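Gripper Trial Bench: Frequently Asked Questions

Mirnari Automation, Skimville workshop. Last revised in April.

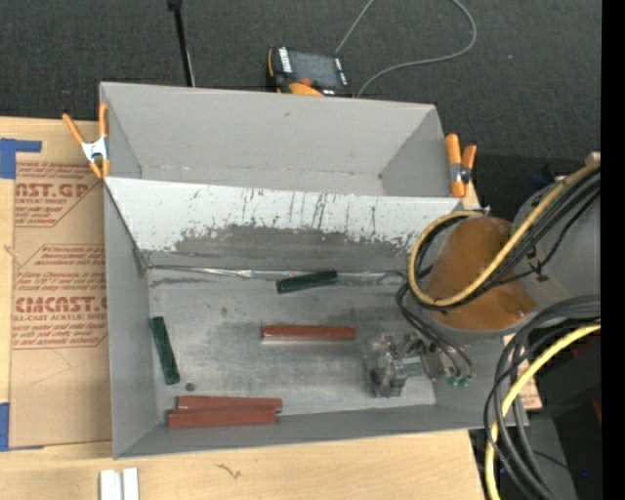
The trial bench is a service for small companies who want to compare grippers before they buy one. You send us your parts, or parts of similar shape and weight, and we try to pick them out of a bin with different end tools on the same arm. Most of the questions we receive are about the bin, so it is good to start there. We use a gray bin with two compartments, and all the picking is done in the larger one. The smaller compartment stays empty between series and receives the parts when we test placing. The bin is held with two orange-handled spring clamps at its upper edges, and the bar-shaped blocks, green and red-brown, are our reference parts. Every gripper must pick the blocks before it is allowed to touch customer parts.

Which grippers can I compare?

At this time we have three types ready: a two-finger parallel gripper, a soft pneumatic gripper and a vacuum tool with changeable cups. If you already own a gripper, you can send it together with the drawing of its mounting flange. We make the adapter plate ourselves and the price of it is included, except when the plate must be thicker than our stock material.

Do you test more than one arm?

Usually not. We keep the same arm for all grippers, so that the difference you see in the results comes from the gripper. When a customer asks specifically to compare two arms, we make a separate offer. The calibration must then be done twice, and it takes more of our time than the picking itself.

Why do you use simple blocks and not real products as reference?

A block has flat sides and it does not change between one month and the next. With it we can notice if a gripper is worn, or if somebody changed a pressure setting and forgot to write it down. The blocks also show one problem very clearly: two of them lying side by side, with almost no gap for a finger. A parallel gripper often pushes such a pair before it can take one. The vacuum tool has less trouble with this, but it has its own difficulty with a block which leans on the wall.

How many picks are in one series?

The standard series is 261 attempts for each gripper. The number comes from our first test plan and we have kept it so that old and new results can be read together. If your parts are delicate, we can make a short series of 55 attempts. Please understand that the short series is good for choosing between two clearly different tools, and it is weak when the two tools are similar.

What do you count as a failed pick?

We count a failure when the part is not lifted, when it falls before the release point, or when two parts come up together. A pick which needs a second approach is written in its own column. We don't mix it with the failures, but we don't hide it either — some customers care very much about cycle time and for them a second approach is already too late.

Is the bin cleaned or replaced between customers?

It is cleaned before each series. We do not replace it because of scratches. The divider and the floor are scratched and the coating has worn off in patches, and for camera tests we consider this useful. A new bin gives a very even background, and many vision programs work well on it and then have problems in a real factory. If your process uses new or white containers only, please send us one. It should have a rim which can be clamped.

My parts are shiny. Will the camera find them?

Maybe. The metallic floor reflects the light too, so a shiny part in our bin is a difficult case. We first run the camera without the arm and send you the detection rate. After this you can decide to continue or to stop, and if you stop you pay only for the camera day. We have had good experience with diffuse light from two sides. Polarizing filters helped in some cases and made things worse in others.

How do you handle the cables and air tubes?

This is the point which costs customers the most time in their own installation, so we write it here in some detail. The cables to the gripper follow the arm in one loop, and the loop must be long enough for the full wrist rotation. The thin tubes go down from it to the gripper fittings. When the loop is too short, the tubes pull on the fittings and you get a slow loss of air. When it is too long, the cables hang into the bin and the camera takes them for parts. For each gripper we note the loop length in the report, and you can use the same value if your arm has a similar reach.

Can I operate the arm myself?

Yes, if you come to Skimville. You will get the handheld controller and a short introduction, normally in the morning from 9:00 to 10:30. In manual mode the speed is limited and we do not remove this limit for visitors. Remote operation is not offered.

Which programs do you use for the grasp planning?

There are two choices. Sandhu is our own simple planner, and it works from the outline of the part and its height. It is easy to explain and its errors are easy to understand. The second choice is that you bring your own planner and connect it through our interface. The description of the interface is document number 2417 and we send it on request. Ask for the newest version, because the older one has a mistake in the rotation order.

How long does a trial take?

With one gripper and the standard series, 3 working days from the day your parts arrive. Each further gripper adds one day. Adapter plates are not included in this time.

What do I receive at the end?

A table with every attempt, the video files, the settings for pressure, force and speed, and a written comment of one or two pages. We say in the comment which gripper we would choose and for what reason, but the decision is yours. We do not sell grippers and receive no commission.

Are my parts and results confidential?

Yes. The results belong to you. We keep the videos for our own error analysis unless you ask us in writing to delete them.

Where do I send the parts?

Please do not send them to the workshop. Deliveries go to our Lodside store, and from there we bring them over in the afternoon. Write the trial number on the outside of the box and put a packing list inside. If the parts have an oil film, mention it on the list — we will not wash them unless you ask for it.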